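The Big Sweater Drawer Sort, Part Two

Jun 22, 2024

Welcome back, everyone, and thank you for all the kind notes after the linen closet pages.

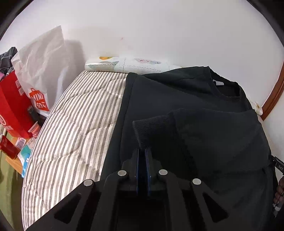
So many of you wrote in to ask about sweatshirts, and I can see why, as I have put them off myself for longer than I care to admit. They are bulky, they slide off any shelf you put them on, and a stack of five will lean over like a tired fence by the end of the week. In our house on the Tanside end of town we have had a whole closet shelf given over to them, and every September I would pull the lot down looking for one particular gray zip-up and then stuff it all back again in a worse state than I found it. This spring I finally moved them into a drawer, and I want to tell you how I got them to fit.

The short version is that I fold on the bed, sleeves in first, and then roll or file depending on how thick the thing is. The long version is what follows, so do get yourself a cup of something.

Working on the bed

I know plenty of folks fold at a table or on top of the dryer, and if that suits you, carry on! I like a bed. There is room to spread a sweatshirt all the way out, and you can make your piles up by the pillows as you go. A quilted cover is my favorite thing to work on, as it has just enough grip that the sleeves stay where you lay them. The striped one in the picture, with its whites and creams and grays, is a great help to me for another reason – I can use a stripe as a line to fold against, the way you would use the edge of a cutting board. My mother used a checked tablecloth for the same purpose and her towels were a marvel.

Dark clothes on a pale cover are easy on the eyes, too. I used to sort the black and charcoal things on a navy blanket in the evening, and I would miss a sleeve half the time and wonder why my bundle had a lump in it.

The sleeves

Everything depends on the sleeves, I have come to believe. Lay the sweatshirt out front side up, smooth it from the collar down to the hem band with the flat of your hand, and bring one sleeve across the front. You don't need to get every last crease out of the body. A few soft ones across the chest will settle by themselves once it is in the drawer.

With a thick ribbed cuff, like the one on this charcoal sweatshirt, you want to think a moment about where it lands. That cuff is a good deal chunkier than the sleeve it is sewn to, and if both cuffs end up stacked in the same spot you will have a bump in the middle of your bundle that no amount of patting will take out. I let the first sleeve go straight across and then turn the second one down toward the hem, so that the cuffs miss each other. It takes a little practice. The first evening I did this I refolded one poor old sweatshirt so many times that the dog got up and left the room.

The hem band and the neck

A hem band is a handy thing to have. It is firmer than the rest and it makes a nice straight edge if you tug it gently from both sides before you start. I fold the body in toward the middle from each side, then bring the hem up to just short of the collar, and then fold once more. Leaving that small gap under the neckline gives the bundle somewhere to go when you make the last fold, and it comes out square instead of puffed up like a pillow.

Round necks that gape open a bit don't bother me. I know some people tuck the neckline under, and I did try it, but then I couldn't see the label, and on the dark ones I do like to see the label. We have three or four black and nearly black sweatshirts in this family, all much the same from the outside, and the little tag below the collar is how I sort out which pile it goes to. If yours have lost their tags, a stitch or two of bright thread inside the back of the neck will do the job nicely.

The drawer

Ours is the bottom drawer of a Sarantis dresser we bought secondhand years ago, deep and a bit sticky on the left runner. I stood the bundles up on end, front to back, thick ones at the back and the lighter ones at the front where my hand goes first. It holds 15 sweatshirts filed that way, and before this I would have told you it held eight. For dividers I used a set of Furine drawer boxes with the bottoms taken out of two of them, which I don't suppose the makers had in mind, but they stand up well and they stop the whole row from slumping when you take one out of the middle.

I had also ordered some of the Jeltlow folding boards, and I did give them a fair try on the T-shirts. For T-shirts they are lovely. For a heavy sweatshirt I found I was fighting the board more than folding the shirt, so those have gone up on the closet shelf for now (the very shelf the sweatshirts came down from, which made my husband laugh).

How long it took

I spent 49 minutes on the whole pile, with a break in the middle to answer the door. I have kept it up since then without much bother. When the clean things come off the line I fold the sweatshirts first, while I still have the patience, and leave the socks for last.

A few of you asked whether it is worth rolling. I roll the thin ones, the kind you would wear on a summer evening, and anything that is going in a suitcase. The thick fleecy ones want to unroll themselves as soon as your back is turned, so I file those flat-folded and leave it at that.

Next time I will be doing scarves and hats, which live in a basket in our front hall in a dreadful tangle. If you have a way of keeping gloves in pairs, please do write and tell me, as I have eleven left-hand ones at last look and I would love to know where the others went.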